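Chapter 17
When the Grip Lets Go: Faults in Handling Small Household Goods

Most of us come to robotics with a picture in our heads of what failure looks like. We imagine sparks, or a great orange arm swinging the wrong way while people in hard hats run for the door. Those things do happen, and we gave them their due in the chapters on guarding and emergency stops. But if you spend a working life around machines that pick things up and put them down, I can promise that the failures you will know best are small and quiet, and a good many of them will involve something slippery.

Let me begin with one that I still think about. Some years ago a company called Movar was setting up a packing cell at its Vodthorpe site, where bathroom accessories were boxed in sets. The arm had been tested for weeks on shelves, hooks and cups, and everyone was pleased with it. Then, one afternoon in June, it picked up a soap dish, carried it halfway to the box, and arrived with its jaws closed on nothing at all. The dish was on the floor. The arm went through the motion of placing it anyway, very gently, and reported a finished job. It did this 17 times before the line was stopped!

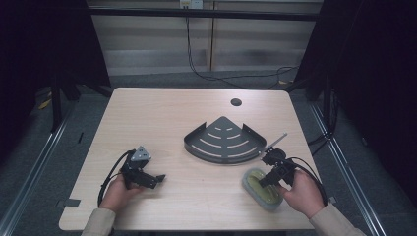
Itziar Llorente was the engineer who was called in, and her notes from that visit are a pleasure to read (we'll work through parts of them in the exercises). The first thing she wrote down was that the arm had two faults and the crew had been looking for one. The dish slipped, yes. That was a matter of smooth sides, a curved rim and a grip force chosen for a metal shelf. But the second fault, the one that let the first go on all afternoon, was that the controller checked the grip only once, at the moment of closing. After that it simply took the object's presence on faith – the way you or I might walk to the car quite sure the keys are in our pocket.

It would be easy to say "squeeze harder" and move on, and the crew at Vodthorpe did try that. A harder squeeze on a smooth, rounded edge can push the object right out of the jaws, much as a wet watermelon seed shoots out from between your fingers. It can also crack the thing you're holding, and then you have sharp pieces in a work area where somebody will sooner or later reach in with a bare hand. A dropped dish is a nuisance, but a person leaning into a live cell to pick it up is a safety matter, and we'll treat it as one.

We'll start with the slip itself: what friction does for us, where it gives out, and how the shape of the jaw changes the answer. If you have the grip-force table from Chapter 2 handy, keep it open beside you, as we'll be going back to it a good deal.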